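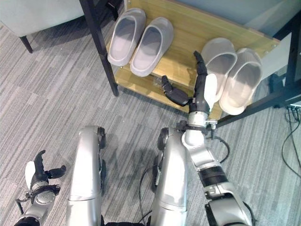
Khadija Kamel says she always sets slippers down with the toes to the back, so that the open heels face whoever is coming in and a foot can find its way without any bending. We have tried it both ways and come around to hers, and the steps in this section follow it.

Section 7. Arranging slippers on your Cropper rack

By now your rack should be standing where you want it, with the wooden shelves seated in the black frame and every screw snug. If a shelf still rocks when you press on a corner, please go back to Section 6 before you load anything. It only takes a minute!

1. Wipe each shelf with a soft, barely damp cloth, going along the grain, and let it dry.

2. Start with the top shelf and give it to the pairs that get worn every day. Closed-toe, open-back slippers do very nicely up there.

3. Set each pair side by side, toes toward the back, and slide them in until the heels sit just behind the front edge.

4. Leave a gap about as wide as your hand between one pair and the next. You'll be glad of it when you reach in half asleep with a cup of coffee in the other hand.

5. Move down to the middle and bottom shelves with guest slippers, summer pairs and anything you only wear now and then.

Note: On a carpet with stripes, it's easy to line the rack up with the pattern and find later that it isn't square to the wall. Go by the wall – your eye will forgive the stripes.

Caution: Don't lean or sit on the top shelf while putting slippers on. If there's an armchair nearby, so much the better, and that's the place for it.

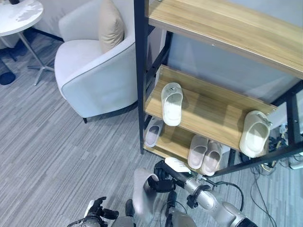 Ulla Koskela wrote to ask whether molded slippers can be stored tipped up or on their sides, as hers always seem to end up that way on the lower shelves. They can for a night or two, and no harm done, but for longer than that we'd set them flat so they keep their shape.

6. Check the lower shelves once a week or so. Turn any slipper that has ended up on its side back onto its sole, and bring it together with its mate.

7. Push back anything that hangs over the front of a shelf. A slipper that sticks out is easily knocked down by a passing foot or a vacuum hose.

Caution: Keep damp slippers off the wood. Stand them on a mat until they're dry right through, soles included, and then put them away.

Once the slippers are in, turn to Section 8 for seasonal care. The shelves like a light waxing every December.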